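12 de agosto de 2022. fio sobre a manutenção do par de garras Cantero, pq já respondi isso em três grupos diferentes e cansei de copiar e colar

contexto rápido: são as duas garras de mão, esquerda e direita. o par passou de quase 2.000 ciclos desde a última abertura. a direita começou a fechar torta. nada dramático, mas com pauzinho aparece na hora

com copo, pote, pano, vc nem nota folga. pauzinho é fino e comprido, qualquer desvio na base vira um desvio enorme na ponta. por isso meu teste depois de mexer na articulação é sempre o mesmo: pegar pauzinho no porta-talheres, em cima da mesa
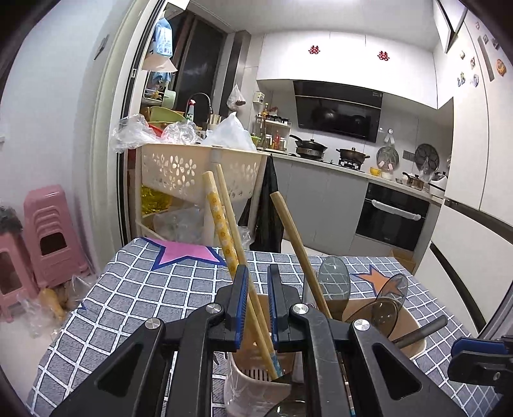
o que eu olho primeiro é o paralelismo dos dedos. fecha devagar, sem objeto, e vê se as duas almofadas encostam na altura toda ou só em cima. se encosta só em cima, é folga na articulação. se encosta só de um lado, é almofada mal colada

ordem que eu sigo (Chak-lun Kong me passou essa ordem quando eu ainda trabalhava na Irstead, e não mudei quase nada):

- limpa tudo antes de soltar qualquer parafuso
- confere almofada
- só depois articulação
- calibra abertura por último

limpeza: pincel seco nas ranhuras da almofada azul, depois pano de microfibra com álcool isopropílico. POUCO álcool. se escorre pra dentro da articulação leva a graxa embora e aí vc arrumou outro serviço

as ranhuras juntam uma gordurinha que não dá pra ver mas dá pra sentir com o dedo. se o objeto tá girando dentro da pinça em vez de ficar preso, 90% das vezes é isso (número da minha cabeça, não me cobrem)

almofada gasta: passa a unha de través. ranhura tem que segurar a unha. se desliza liso, troca. e troca as duas do mesmo dedo-par, esquerda e direita, senão uma fica mais alta e o fechamento sai do centro

as minhas são da Milisico, vêm com adesivo. deixa pressionada uma noite. já tentei 2 horas, descolou no canto no primeiro dia

agora os parafusos. são quatro nas articulações, dois de cada lado. esses cabeça redonda prateados. o erro de todo mundo: apertar até o fim

aperta até o fim e a garra fica dura, a mão cansa e vc começa a puxar o gatilho aos trancos. aí o registro de abertura sai todo serrilhado

o certo é encostar, voltar um tiquinho, testar na mão. o braço tem que cair quase sozinho mas sem balançar pro lado. se balança, mais um tiquinho. trava rosca fraca, uma gota, na ponta da rosca e nao na cabeça

e faz em cruz: um da esquerda, um da direita, volta. se vc termina um lado inteiro antes do outro a garra fica puxando

ah, marca os parafusos com caneta de lacre depois de acertar. um risquinho pegando a cabeça e o corpo. na conferência da manhã é só olhar se o risco tá alinhado, leva uns segundos

graxa: seca, de PTFE. a de lítio segurou pó e farelo nas minhas em fevereiro, tive que desmontar a direita inteira em cima de um jornal. não recomendo a experiência

calibração. abre tudo, registra. fecha tudo, sem esmagar, registra. repete 4 vezes. se a leitura de fechado varia muito de uma pra outra, volta pro parafuso, não adianta compensar no software

(o Evetow, o programinha que a gente usa pra ler abertura, deixa vc salvar calibração ruim sem avisar. eu já salvei. perdi uma tarde)

deixa também um arquivo de calibração pra cada mão. esquerda e direita nunca dão igual, nem saindo da mesma caixa. usar uma só pras duas foi a bobagem que mais me custou esse ano

depois da calibração, teste com pauzinho de novo. pega perto da ponta de cima, levanta, solta. faço 11 pegadas com cada mão. se alguma escorrega eu anoto em que abertura foi e olho a almofada naquele ponto

segunda parte do teste é com pauzinho deitado na mesa. muito mais chato que em pé. a pinça tem que chegar rente à toalha, e é aí que a folga lateral se entrega

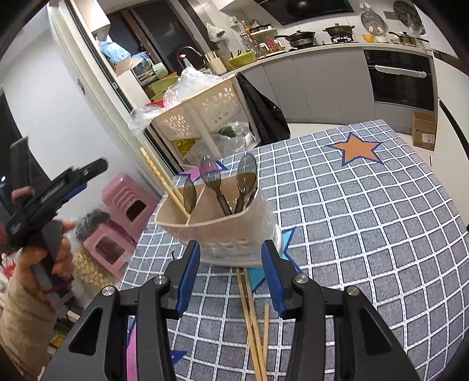 dá pra trocar só a almofada sem recalibrar?

melhor recalibrar. a almofada nova é um pouco mais grossa que a gasta e o ponto de fechado muda. se for a mesma peça e vc estiver com muita pressa, refaz pelo menos a leitura de fechado e deixa a de aberto pra depois

outra que chega muito é a frequência. limpeza todo dia de uso, risco do lacre todo dia, graxa quando sentir arrastando. almofada eu olho toda semana, mas depende do que vc pega. coisa áspera come rápido

ferramenta: chave certa. CERTA. espanei uma cabeça com chave quase do tamanho e levei mais tempo tirando aquele parafuso do que fazendo todo o resto deste fio

amanhã posto os valores de folga que eu aceito em cada mão, preciso achar o caderno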